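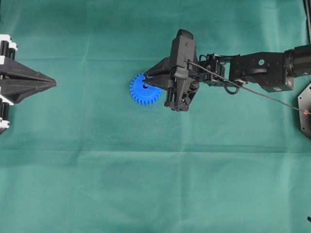 A blue plastic spur gear on a green cloth.

What Is a Gear?
by Irina Stanciu, for the Tolelholm Young Makers pages

A gear is a wheel with teeth. The teeth stand on the outside of the wheel, all the same size and all the same distance from each other. In the middle there is a hole, and through this hole goes a stick called an axle. The gear turns on its axle.

The blue gear is a spur gear. This is the most simple kind, because its teeth are straight. You can find spur gears in wind-up toys, in clocks and in some kitchen tools.

One gear alone can not do much. Put 2 gears side by side, so that the teeth of one go between the teeth of the other. Now turn the first. The second turns also, but in the opposite direction! If you want it to turn in the same direction as the first, you must put a third gear between them.

Fast or slow?

Imagine a small gear with 12 teeth and a big one with 24. When the small gear goes around two times, the big one goes around only once. So the big one is slower, but it can push harder. On a bicycle it is the same idea, only there a chain carries the movement.

Try it at home

Cut two circles from thick cardboard and cut teeth around them. Ask an adult to help with the scissors. Pin the circles on a piece of cork and turn one of them slowly. If they get stuck, look if your teeth are all equal. Mine were not, the first time.

Next month: pulleys, with Rimantas Paju.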